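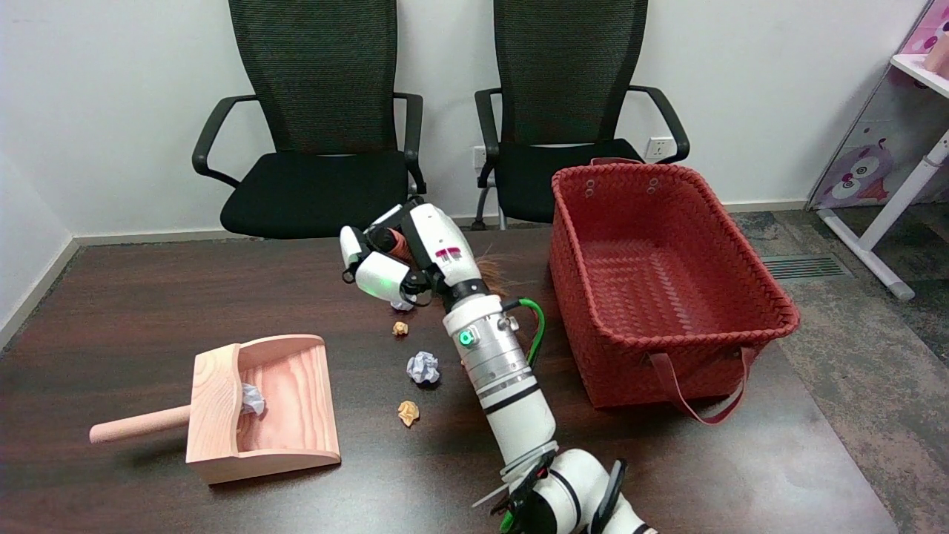

Who cleans the tables at the Elberg office now?
The arm does the sweeping, and a person does everything the arm leaves behind, plus the paperwork about it.

June, by Elsa Vuorinen

# Okix Table Sweep – data card

## What's in it

2885 recorded sweeping runs with brush and dustpan, 780 of them marked as failures by the cleaning staff, who were asked to be strict and took to it. Litter is crumpled paper. Crumbs and coffee are out of scope, to the disappointment of everyone who eats at their desk.

## Who did the work

Benito Vallejo and Paavo Kallio cleaned these rooms before the project and still do. Their job sheets used to say "wipe, sweep, empty." They now say "wipe, sweep, empty, supervise." Hinen, which employs them both, agreed to a new pay grade after 3 meetings. The word "supervise" took up two of them.

Benito reports less bending and more waiting. Paavo would like it noted that he can clear a table before the arm has finished thinking about it – so noted.

## Labels

- `clear`: no paper left on the table
- `partial`: some paper left
- `fail`: more paper on the floor than in the dustpan
- `paavo`: a person stepped in (we meant to rename this)

## Known problems

The first 200 runs have no shift field. Saturday runs were labeled by Kalevi Miettinen alone, and he is generous with `clear`. Please don't use run times to plan staffing. A manager at Laaksonen did, and had to ask two people to come back.

## Contact

Questions go to Elsa. Complaints about the labels go to Benito, who will defend them.

Related
- Okix Table Wipe – data card
- Notes on the new job sheets
- Shift handover at Elberg: what changed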